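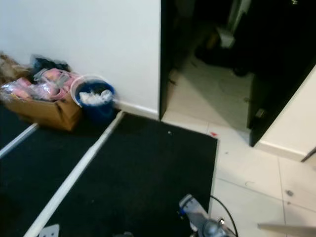 The corner with the pink things in it, bucket and all.

Jul 8, 2019

Clear-out day at Nolholm and I am so happy I could sing! I've wanted to get at these rooms since September, and every time I found a reason to do something else. This morning I had coffee, put on my old shoes and just went in. I set the kitchen timer for 30 minutes to make it feel less huge, and then I let it ring and kept going (that never happens to me).

I started in the corner by the doorway. The open box there is full of the pink stuff, all of it still in clear plastic, and it's piled so high it comes over the rim. I love that pink. I'd forgotten how cheerful it is! It's promised to the Darkemine sale, so it stays in its wrapping and goes straight out to the car. The blue bucket next to it is my rag bucket for now, stuffed to the top with white. Black mats stay down until the very end, I've decided, or I'll be washing tile all week.

Had a cheese sandwich standing up. Then I went to face the table, which I'd been saving like dessert. What a heap! Orange cardboard tube, power switch box, a crumpled blue bag, gray plastic rings, a pink and white food carton lying on its side, torn. I do like a mess with this much variety in it. And the wood under there is such a nice light color - I want to eat breakfast at that table. My rule is that anything with a cable goes together, any gray plastic piece goes together, and cartons go out. Little white crumbs and bits get swept up last.

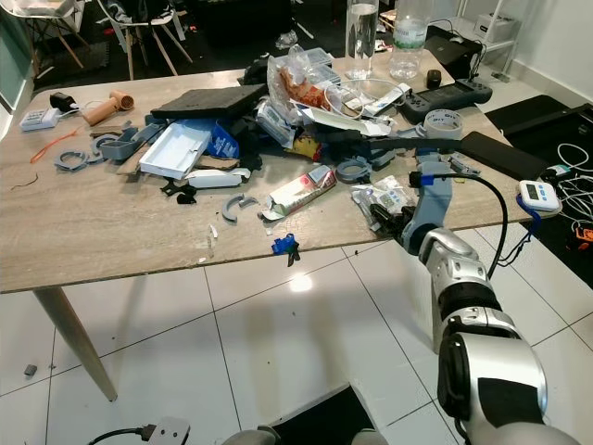 Later, after supper

Still at it! Well, sitting down now, but my head is still at it. The boxes are the best part of the whole business. I bought a bundle from Jurkier for 32 dollars and they're good stiff ones, so I've been generous with them. There are boxes along the wall, and one more up on the black chair, which saves my back wonderfully. That one has the white and black odds and ends, a real jumble, and I keep meaning to go through it properly and then just admiring it instead. 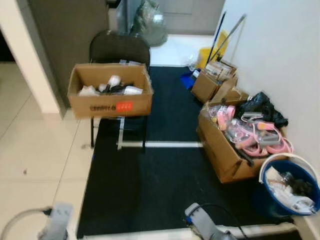
The one nearest the yellow mop bucket is all papers and packets, and I know myself, I'll read every single page before I let any go. I found the Alaoui catalog I thought was lost for good, page 53 folded down at the lamp I wanted so badly. I still want it! It was 200 dollars then, so goodness knows now.

The big green and black garbage bag is fat as a pumpkin and I'm proud of it. Tomorrow that goes out first, then the pink box, then I mop. My knees ache and I have tape in my hair. More coffee filters needed, and string.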